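Uvell juice dispenser – five months in

We bought the Uvell in December after one too many brunches with sticky cartons all over the counter. I picked it over the Ortner mostly on looks, and I'd do it again!
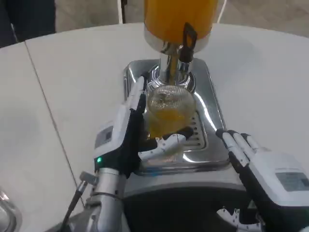

Cleaning was my big worry, and it's fine. The tank rinses out quickly, though pulp does collect behind the tap if you let it sit overnight (ask me how I know). The stream is thin, so a ribbed glass takes a while to fill, and orange juice foams up at the top – I stop early and let it settle. The steel drip tray has a slotted grate and shows every single fingerprint. I'd still buy it, but I wish they sold spare tap seals.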